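Will it ever put the toys away? A morning at Drasau

22/03/2021

I had been promised a robot that tidies, and I will admit I went up the stairs at Drasau with my own front room in mind, where at the time of writing there is a jigsaw under the sofa and a farm on top of it. Drasau is a small workshop over a tile showroom in Cornedell, and the engineer who runs the bench there made me a mug of tea before I had my coat off. She asked that I leave her name out, as she would like to be able to go to family parties without being asked when the hoovering will be done for her.

"That's always the first question," she said, settling on a stool. "When can I have one? And people look so disappointed when I tell them what we're working on, bless them. We're working on pushing."

Pushing, she explained, is a good deal of what we do at home without noticing. You slide the butter dish along to make room for the toast. You nudge shoes against the wall with your foot, and you sweep crumbs with the side of your hand. She did all this in mime as she talked, and knocked a pencil on to the floor, and carried on.

"Everybody wants to talk about hands," she said. "Fingers are lovely, but they're dear and they break, and if you watch someone clear a worktop, half of it is shoving. So we gave the arm a stick. If it can tidy a board with a stick, I'll feel a lot better about giving it fingers."

The instructions are given in plain words, the sort you might use to a child: put the star by the cube, bring the yellow ones together, make a bit of room in the middle. The arm has to work out which thing is meant and which side of it to push from. I asked how hard that could be, and she laughed for quite some time. 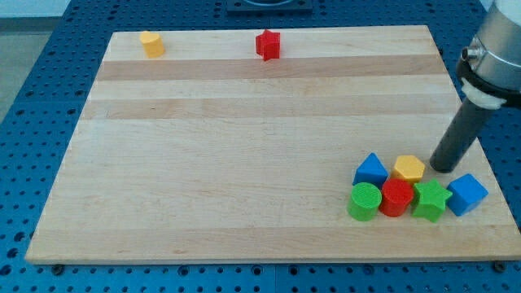
The arm at work among the coloured blocks on the Drasau bench.

"A round one rolls off your stick like a marble if you're a hair off centre," she said. "The cube turns round on you. The star catches, and then it takes its neighbour along for the ride. You and I would feel that and ease off. The arm has to see that it's gone wrong, and then it has to go round and come at it from the other side, and by then it may have shifted two more."

She keeps the results in a notebook as well as on the computer, and she let me turn the pages. In February they set it a run of 100 short jobs with the blocks spread well apart, and it finished all but 11 of them. With the blocks bunched up together, the same number of jobs gave them 44 finished. She had written a rude word next to that one and then crossed it out, quite neatly, with a ruler.

"A kitchen drawer is bunched up," she said. "A toy box is bunched up. So that second number is the one I go home thinking about."

I wondered whether shops and factories might get there before the rest of us, and she thought they would, and in places already have. Meltex, the packing firm on the other side of the river, has asked whether an arm like hers could straighten goods on a sorting table before they are boxed. It is the same few goods every day, under the same lights, with no cat. She reckons 3 years for that, with somebody standing near.

Lưu, the noodle shop where we went afterwards for lunch, was another matter. She pointed her chopsticks at the counter, where a young man was stacking bowls, wiping underneath them, answering the telephone and moving a jar of chillies out of a toddler's reach, all more or less at once.

"I couldn't even write down what he's doing," she said. "Tidy up, his boss says to him, and he knows what that means. He knows the jar matters more than the bowls just now. I'd be pleased with an arm that did the bowls."

So no to the front room, then, I said. She was kind about it. She thought there might be something for wiping tables in my lifetime, and something to carry the washing upstairs if I lived in a house without stairs. Her own mother, she told me, has asked for a machine to find her glasses, and she thinks that one may be easier than the tidying.

We walked back by the towpath, and she went up to start the afternoon's run with the blocks bunched together again.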